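Ticket 573: Pose tracker reports high confidence on patterned bedding, trajectory drifts
Component: perception / visual odometry
Product: Lultasance 4, fisheye pipeline
Status: Open (was Resolved, reopened twice)
Priority: Medium. We asked for High.

Reported by the Jirnthorpe data group

Summary

On handheld gripper recordings of clothes folding, the tracker returns a path that slides sideways while the confidence value stays near the top of its scale. The release notes say this was fixed in the last update. We installed the update. The path still slides, and the confidence went up.

Steps to reproduce

Load the bedroom set, 291 clips. Run the tracker with default settings. Export the gripper path and overlay it on the map. In 69 clips the path ends somewhere the hand could not have been, usually inside the mattress.

First reply from Zitorano support (pasted from email)

"This is normally caused by low texture. Please check that the surface has enough visual features and recalibrate the lens."

We recalibrated the lens. No change, which is what we expected, as the kitchen set was recorded with the same lens file and tracks fine. As for low texture, please look at a still from one of the failing clips before sending that paragraph again.
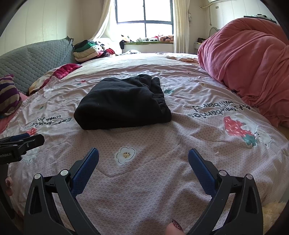 Page 2 of 4

The duvet has plenty of features. It has a scalloped pattern all over it and the same strawberry slogan printed more than once. My guess is that the matcher takes one copy of the print for another and then congratulates itself on a good match. The folded black garment gives it very little to hold on to, and the cloth around it is wrinkled and free to move. None of that is exotic in a folding task.

Tried so far

1. Raised the feature limit from the default to 2,680. More matches, same slide. Run time got worse.

2. Turned on "reject repeated patterns". The log prints that the option is on. Output is identical to the byte with it off, so I doubt it is connected to anything.

3. Masked the gripper fingers with the stock mask. Small improvement at the start of each clip. The stock mask covers one gripper only, and a second one coming in from the side is still treated as part of the room. Drew our own mask for both. Slightly better again, not fixed.

4. Masked the whole bed and tracked on window, walls and headboard only. Best result yet. 22:40, left it running on the full set. Most of the bad clips recovered, but tracking drops out whenever the camera is close over the bed, and that is when we need the pose.

5. Swapped the front end for the Tôn matcher, everything else untouched. The slide is gone on the clips I checked. I have not checked them all and would not call this an answer yet.

Second reply from support

"Confidence is computed from inlier count and should be read together with other signals."

Which other signals? The export has one column. Our filter throws out clips below the threshold and keeps the rest, so these bad paths go straight into policy training. A tracker that is wrong and says so costs us a clip. This one cost us a training run in November before anyone opened the overlays.

Requested

Confirm whether the repeated-pattern option does anything in this build.
Export the reprojection error per frame.
Allow a mask per gripper in the config file.
Please do not close this again as "user environment".

Last change: status set to Waiting for Vendor. Workaround in use is item 4, with gaps filled from the inertial data and every filled stretch flagged by hand.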